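Inicio Tienda Soporte Incidencias Mi cuenta

2018-06-22 - Soporte Prornitz

Incidencia 1936: el carrito se vacía al pasar al pago
Estado: en curso

La tienda de Zinis pierde el contenido del carrito cuando el cliente inicia sesión durante el pago. Ocurre con la plantilla Pallen y el módulo de cupones activado. Sin el módulo no hemos podido reproducirlo.

Pasos seguidos:
- Borrada la caché de plantillas. Sin cambios.
- Desactivados los 3 complementos de terceros y activados uno a uno. El fallo vuelve con cupones.
- Revisado el registro de errores: 92 avisos de sesión duplicada desde abril.

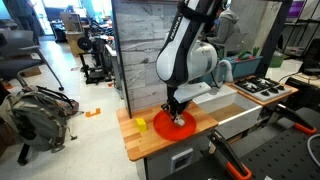 Nowakowski respondió que en su tienda pasa lo mismo, pero solo con clientes que ya tenían un carrito guardado - con los nuevos el pedido entra bien. Pide saber si conviene quitar el módulo mientras tanto.

De momento, dejadlo desactivado. El módulo crea una segunda sesión al validar el cupón y la tienda lee la que está vacía. Hemos preparado un parche y lo tenemos en la copia de pruebas de Zinis, con 13 pedidos completados hasta ahora.

Falta probarlo con pago por transferencia. La incidencia sigue abierta hasta entonces.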